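Skip to content
Tindent Shared Workshop, Rundthorpe
Home / Notices / Call for participants

People wanted to help teach our towel-folding robot

We are looking for 14 people to take part in the Clitulmont build, a two-armed robot being put together by members of the workshop at Rundthorpe. Sessions start in August. You do not need to be a member and you do not need to know anything about robots. We also have one longer role for somebody who can print and fit parts, described further down.

What the project is

Clitulmont is a laundry project. The aim is a robot that can pick a small towel out of a group, open it out, fold it and put it to one side. The arms were bought ready made. The wrist brackets, the cable runs and all of the software for this job are being done by members. Andor Vida leads on the mechanical side and Barnabás Virág looks after the recordings and the training.

Towels are harder than boxes or cups. They never land the same way twice, and a corner that is folded under has to be found before anything else can be done. We work on a plain table with a few small towels of different colours and thicknesses, and the grippers have to approach the cloth from the side or from above without dragging it.
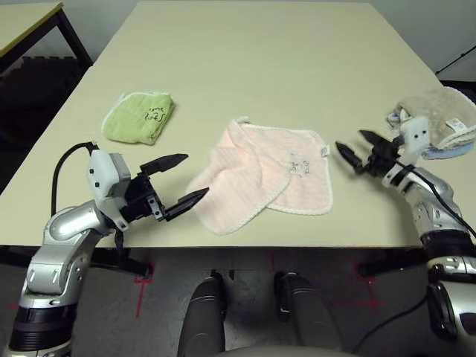 Do I have to have driven a robot before?
Most of the people who came to the first round had not. You get a half-hour practice on a single flannel before anything is recorded, and you can repeat it if you want to.

What you would be doing

You will sit at the control desk and move the two arms with a pair of hand controllers. Each session has a short list of tasks, for example "take the pink towel by a corner and lift it" or "fold the green one in half, then in half again". You do each task several times. If one goes wrong you say so, press the reset pedal and start again. Failed attempts are kept as well, so please do not worry about spoiling anything.

Between tasks you put the towels back on the table yourself, once the arms are parked and the light on the desk is green. Please don't lay them out neatly. Drop them and leave them as they fall.

A session lasts two hours with a break in the middle. We ask each person for three sessions, at 10 in the morning, 2 in the afternoon or 6 in the evening. They can be spread over the month.

Who we are looking for

Anyone aged 18 or over who can sit at a desk for an hour at a stretch and can use both hands. Left-handed people are very welcome, as the first round was almost entirely right-handed. Glasses are fine. If you have a pacemaker or other implant, please tell us before you book so we can talk it over.

We would like to see different ways of folding. One arm can hold a towel up while the other waits for the hanging corner, or both can work flat on the table, and people choose differently when left to themselves. 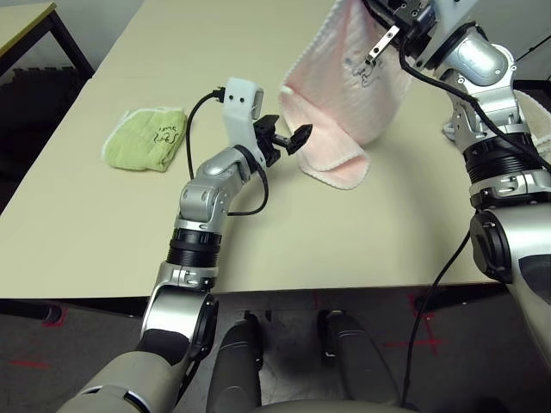

We will not correct your method unless you are about to hit the table or cross the arms. Barnabás sits next to you for the whole session and has the stop button.

The longer role

We also need one person for about 23 hours in total, to help Andor with the wrists. The work is printing brackets, fitting them, tidying the cables along the forearms and checking screws between sessions. You should be able to use a 3D printer without help and be comfortable with small hand tools. The hours can be worked in evenings.

Payment and expenses

Participants receive £42 for each completed session. If we have to stop early through a fault on our side you are still paid in full. The longer role is paid by the hour at the workshop's standard rate, which we will send you on request. Bus fares within Rundthorpe are refunded if you keep the ticket.

What we record

We record the arm movements and the views from the robot's cameras. We do not record sound. Your name is kept separately from the recordings and is deleted once you have been paid.

Getting here

The workshop is in the Morgan building, entrance from the yard. There is a ramp at the side door and a toilet on the same floor. Bike racks are by the gate.

How to apply

Fill in the form at the front desk or ask for it through the contact page. Tell us which session times suit you, which hand you write with, and whether you are applying as a participant, for the longer role, or for both. Andor will reply to questions about the longer role. Everything else goes to Barnabás.

Back to notices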